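# The Long Memory of the Corner Board

There was a time when you could learn nearly everything about a town by standing in front of its bulletin board for as long as it takes to eat a doughnut. I learned this in Skultcombe, where I spent four summers as a girl, and where the board hung just inside the door of the general store, next to the ice chest. Lost cats, firewood, piano lessons, a church supper, a man who would sharpen your mower blades if you left them on his porch before Saturday. My grandmother read it top to bottom every time we came in for milk, and she read it out loud. 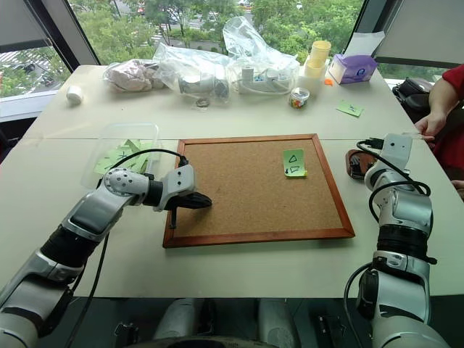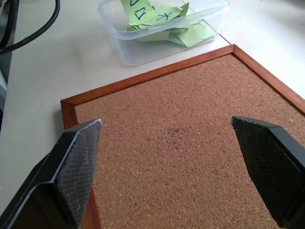

Cork and a wooden frame, and you have a town's front page.

I went back last July, after far too many years away, partly to see the store and partly because a friend had told me that boards like the old one were having a quiet second life all along the river. I was a little doubtful. Everyone I know sells their old couches on a phone now, and finds their babysitters there too. But the store was open, the ice chest was still humming, and the board was so full that you had to lift one card to read the one beneath it.

Haiyan Hou bought the place seven years ago from the family that had run it since before my grandmother's day. She had planned to take the board down in her first week and put up a shelf for sunscreen and paper plates. "I had the screwdriver in my hand," she told me, laughing, "and a woman walked in and started pinning up a notice about her goats. She didn't even look at me. So I went and put the screwdriver away." The sunscreen lives by the register, where it sells just fine.

What I love about a board like that, and I've loved it since I was small enough to need lifting, is how much of a person gets onto a card. There's the handwriting, to begin with. There's the seller who gives you the whole history of a rowboat (who built it, who fell out of it, why the oars don't match) before getting around to the price. There's the one who writes only CHAIRS and a phone number, and you find yourself wondering about those chairs all the way home. In Skultcombe this summer, someone was looking for a partner for two-handed pinochle, "patient, no talkers." I thought about that card for days.

Down the road in Claka, the board is outdoors, under a little shingled roof beside the post office, and the rules are different. Cards there come down on the first of the month, no exceptions, and people will drive in the night before to rescue a favorite. Aiguo Dai has been saving the ones nobody comes for. He's a retired surveyor with a tidy hand and a dry way of talking, and he keeps them in shoeboxes in his spare bedroom, filed by year and then by subject. He has more than 2,000. Pets take up the most room, followed by furniture, followed by a category he calls Apologies, which holds 113 cards and is the one everybody asks to see.

He let me sit with that box for an afternoon while it rained. Most of the notes were short. Sorry about your mailbox. Sorry to whoever I yelled at by the gas pump, I'd had a bad morning and you hadn't done a thing. One was addressed to the entire Kong family and ran to both sides of the card, and it concerned a borrowed canoe, a wedding, and a dog that had swum farther than anyone believed it could. I asked Aiguo whether the Kongs had ever seen it. He said they'd written back the following week, on the same board, and he went and found me the reply, which was an invitation to dinner.

I don't want to make too much of this. The towns along the river have their troubles, and a card on a board won't fix the bridge at Sendumby or bring back the bus. Haiyan says that half of what goes up is firewood. But I noticed that people stood closer together in front of that wall than they did anywhere else in the store — shoulder to shoulder, reading, reaching past one another for the tear-off numbers — and that they talked while they did it. A boy asked his father what a harmonium was. The father didn't know, and neither did I, but the woman behind us did, and she had one at home, and we were all still standing there when the milk in my basket started to sweat.

Before I left I put up a card of my own. I'm looking for my grandmother's blue enamel canner, which went in a yard sale years ago to somebody with a green truck. Haiyan gave me two pins and moved a firewood notice over to make room.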